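Arkcombe Neighbors Help Board > Home & Garage > Storage

Getting musty smell out of old metal lockers?

Posted by drevberg_dana

Hi all! So I finally did the thing I've been threatening to do for years and bought a bank of used metal lockers for our mudroom. They came out of a gym over in Unovdale that was closing down, and I paid $70 for a set of 10, plus a pizza for my brother-in-law, who has a truck and a bad back (in that order of usefulness).

They look great. They smell like 1985. It isn't terrible when the doors are shut, but open one up and you get this wave of old sneaker with a little bit of wet newspaper underneath. I've wiped the insides down twice with dish soap and warm water and left the doors open for a week with a fan going. The smell backed off and then came right back when the weather turned humid.

A few things that might matter. The paint inside is mostly good, with a couple of rust freckles down near the floor. There was some kind of stick-on shelf liner in maybe half of them and I peeled it out, but the glue is still there. One locker is locked and I don't have the key, the number plate says 2561 and that's all I know about it. For all I know the smell is coming from in there – I really hope it isn't somebody's lunch.

I'd like to use them for coats and the kids' backpacks by the time school starts. Do I need to repaint the insides, or is there something I'm missing? I'd prefer not to use bleach, my youngest has asthma.

Posted by Othmane Metwally

Hi Dana, I've cleaned up a lot of these. I used to help at El Idrissi, the secondhand furniture place, and lockers came through there all the time. You're closer than you think!

Your problem is most likely the glue. Old liner adhesive soaks up smells like a sponge and soap slides right over it. Rub plain cooking oil on it, leave it overnight, and it should come up with a plastic scraper. Then wash the oil off with dish soap, and do that part properly or you'll have a new smell.

After that, white vinegar and water, half and half, in a spray bottle. Get it into the seams at the back and up under the top shelf, where the metal folds over on itself. People always forget the fold. Dry it with a towel, don't let it sit on the rust spots. Sand those lightly and dab on a bit of metal primer.

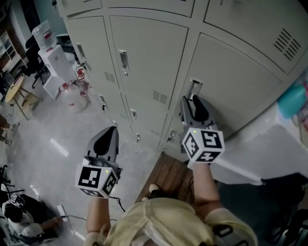 mudroom_marge jumped in to say she'd skip the vinegar completely and go straight to baking soda, an open bowl of it on the floor of each locker, changed every few days until you can stick your head in without making a face. Hers took three weeks. She also said to check the door vents, because hers were packed with lint and that was half the stink right there.

I don't disagree with Marge, I'd just do the bowls second. Baking soda is good at the leftover smell and pretty useless on glue.

About the locked one: look for a number stamped on the face of the lock itself, which often isn't the same as the number on the plate. A locksmith can usually cut a key from that. If there's no number, they can drill the cylinder out and put in a new one, and it's not a big job. Please don't pry the door, you'll bend the frame and it'll never close right again.

And no, I wouldn't repaint. Paint over a smell and you've got a painted smell for a while, then the old one comes back.

Posted by gus600

charcoal bags. they sell them for shoes. hang one in each and forget about it

also my cousin left his out in the sun all afternoon with the doors open and that worked too but he only had a two door one so good luck moving yours lol

Posted by drevberg_dana

Thank you both! The oil trick is doing something, I got the first liner patch off in one long disgusting strip. Going around with the vinegar tonight after the kids are in bed. There IS a number on the lock, very tiny, so I'm calling the locksmith in the morning. Holding my breath – literally.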